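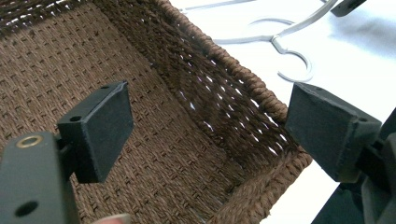 Can a household robot put away the laundry by itself yet?

Parts of it, on a good day, and with a person in the next room. If you want to find out what a machine can do in your own home or workshop, you have to test it on small pieces of the work. This page explains how I do such a test, with the basket chore as the subject.

I began in April, after I read a brochure from Skiltwood that promised "hands-free tidying." My colleague Trinity Begay in Merberg had tried the same arm for folding towels and was less impressed than the brochure. We agreed to use one method, so that we could compare our notes.

What you need

An arm with a two-finger gripper, one basket, a few clothes hangers, a light-colored table and a notebook. Use the basket you already own. A woven one is harder than a smooth plastic box, and for this reason it is a better test. The weave is full of small openings, and light comes through them, so a camera may have trouble deciding where the wall ends and the table begins. Brown cord on a white surface gives good contrast at the rim, but a very bright background can wash out a thin wire hanger.

Step 1. Split the chore

Write the chore as single actions. For the basket I use these: find the rim, close on the rim, lift, carry, set down, let go. For the hanger: find the wire, pick it up from flat, turn it, place it. Give every action its own line in the notebook. If you write only "basket moved," you will not know later which action failed.

Step 2. Do it by hand first

Take a hand-held gripper and do each action yourself, slowly. I learned more from this than from the manual. One finger goes inside the basket and the other stays outside, with the rim between them. Open the fingers wide before you come near the wall. If the pad touches the cord too early, it pushes the basket away and you must start again.

Look also at the seams. Where a wall meets the floor, the cord can be a little frayed, and loose fibers can catch on the edge of a pad.

Step 3. Let the machine try

Run 21 attempts with the basket always in the same place. Then turn the basket a quarter and run 21 more. Do not help with your hand, even when you know that a small push would save the attempt. I did my second set on a Sunday, when the house was quiet.

Step 4. Add the hanger

A wire hanger lying flat is thin, and the gripper has very little to hold. Our arm managed the basket most of the time, but with the hanger it pressed on the table and stopped. Trinity had better results when she placed the hook over the edge of the table - I consider this as helping, she does not.

Step 5. Judge the result

An action is ready, in my opinion, when you would leave the room during it. Carrying an empty basket passed this test. Closing on the rim passed only when the basket was not turned. Picking up the hanger did not pass.

Write down also the time you spent on preparing the table. With our arm, the preparation took longer than the chore.

For the next round I will put folded shirts in the basket and repeat from Step 2.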